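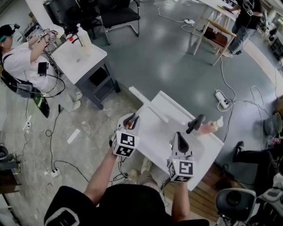

A tabletop is the flat upper part of a table, on which objects are placed or work is carried out. It may be made in one piece with its supports or attached to a separate base. The word also covers loose panels sold without legs.

Materials

Solid wood tops move with changes in humidity, mainly across the grain. They are usually fixed with slotted brackets or wooden buttons, which let the panel expand without splitting. Particleboard and fiberboard tops move less but swell at unsealed edges. Glass, stone and steel are used where heat or stains are a concern.

White and pale gray finishes are common in workrooms, where small parts show up well against them. Glossy white surfaces can cause glare under overhead lighting, and a matte finish is often preferred.

Edges

The edge of a panel may be square, rounded or beveled. Coated boards need a separate edge strip, applied with hot glue or by laser. The Deker profile – a shallow bevel on the underside only – makes a thick top look thinner from the side.

Load and sag

Sag under an even load rises with the fourth power of the span, so a small increase in length has a large effect. Doubling the thickness cuts sag to one eighth. Long tops are stiffened with rails or a steel bar set into the underside. In a comparison by Zerrin Eren, 16 panels were loaded at midspan with 100 kg, and 5 kept a permanent bend after the weight was removed.

See also

Brinkmann bracket
Plillen table
Trestle
Workbench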